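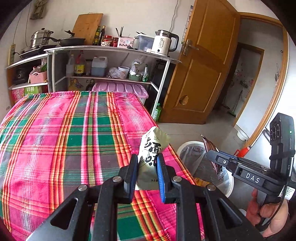 Last updated: Jul 31, 2018

Good news for anyone who's been missing the Turbridge snack swap – it's back in March! I popped in to see Kwan-ho Lai at the hall and he's already got 16 tables booked, with room for some 26 if we squeeze up a bit.

The swap started in 1985 as a biscuit stall (my mum ran it with a card table and a cash tin) and it's grown into chips, lollies, dried fruit, pickles, you name it. I-hsuan Kwok is looking after the savoury end again, and I'll be first in line for her chilli peanuts!

Bring 8 sealed packets of your favourite and go home with 8 of somebody else's. Labels in any language are fine, but please check the best-before dates. Tables can be booked at the Brunus Street library desk.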